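Stoltlow Prareda 2 – Two-Channel DJ Mixer

Overview

The Prareda 2 is a two-channel mixer for club booths, small venues and home setups. It replaces the first Prareda, which we stopped building in March. The layout is the same, so anyone who has played on the older unit will find every control where it was. The changes are in the power supply, the headphone section and the crossfader.

Each channel takes a turntable or a line-level player, chosen with a switch on the rear panel. We moved that switch off the top plate after years of requests from venues where people bumped it in the dark. If you swap between records and a player during a set, use the front-mounted A/B toggle, which keeps both sources connected.

Channels and EQ

Both channels have gain, three-band EQ and a 60 mm fader. The EQ bands cut fully when turned all the way down and boost by up to 6 dB. The center position has a light click. The low band on the old model was set a little high for some rooms, and we have brought it down. Bass drums now come out cleanly without taking the bottom of the vocal along with them.

A single filter knob sits under each EQ strip. Left is low-pass, right is high-pass. Resonance is fixed at a moderate setting and can be changed with a trimmer inside the case. Changing it does not affect the warranty, but please unplug the mixer first.

Crossfader

The crossfader is the Matar contactless type, also sold separately as a spare. Curve and reverse switches are on the front edge. Cut-in distance can be set with the small screw next to the curve switch. The fader lifts out after removing two screws from the top plate, and the cable is keyed so it only goes in one way.

Owners of the first Prareda can fit the Matar fader with the adapter plate. Order the plate separately. It is not in the spare fader box.

Headphones and booth

There are two headphone sockets, one full size and one mini. Cue mix and cue level are on separate knobs. The headphone amp is louder than before and has a wider supply, so it stays clean with low-impedance headphones. Start with the level down.

Booth output has its own level control and a mono switch. The main output is balanced XLR, with a second unbalanced pair on RCA for recording. The recording output is taken before the master level, so a change in room volume will not show up in your mix file.

Effects loop

The send and return run on quarter-inch jacks. The send can be taken from either channel or from the master. With nothing plugged into the return, the loop is bypassed. Most pedals will work, although guitar pedals with a low input ceiling may distort – use the pad switch beside the send jack if they do.

Specifications

Channels: 2
Inputs: 2 phono, 4 line, 1 microphone
Outputs: master XLR, record RCA, booth quarter-inch, 2 headphone
Width: 254 mm
Depth: 317 mm
Height: 108 mm, knobs included
Weight: 4.6 kg
Power: internal supply, 100–240 V, 50 or 60 Hz
Finish: black or gray

In the box

Mixer, power cord, grounding wire, four spare knob caps, printed manual. Rack ears are optional and come with their own screws.

Price and delivery

The Prareda 2 is 791 euros including tax. Mixers are assembled in our workshop in Cesilholm and tested overnight before packing. Units in black normally ship within a week. Gray is built in small runs and can take almost a month.

We do not sell through large online shops. Orders placed directly with us can be returned within 30 days if the mixer is in its original carton and has not been mounted in a rack.

Service

The warranty is three years on the mixer and one year on the faders. Knobs, fader caps, sockets and power boards are kept in stock, including parts for the first Prareda. Please write before sending anything in, and put the serial number in the subject line. It is on the label under the mixer and again inside the battery-free lid of the carton insert.

A service manual with full schematics is available to owners on request. Repairs by an outside technician are fine with us – keep the receipt and the warranty on the other parts stays in place.

Page updated Tuesday, November 10, 2020
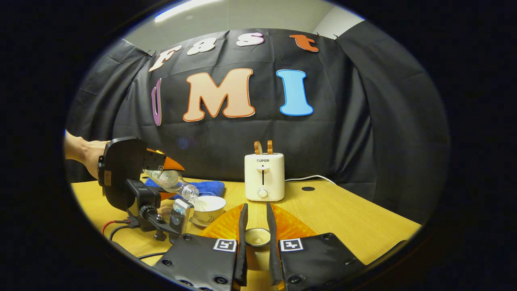

Toaster on a wooden tabletop, with foam letters on black cloth behind it.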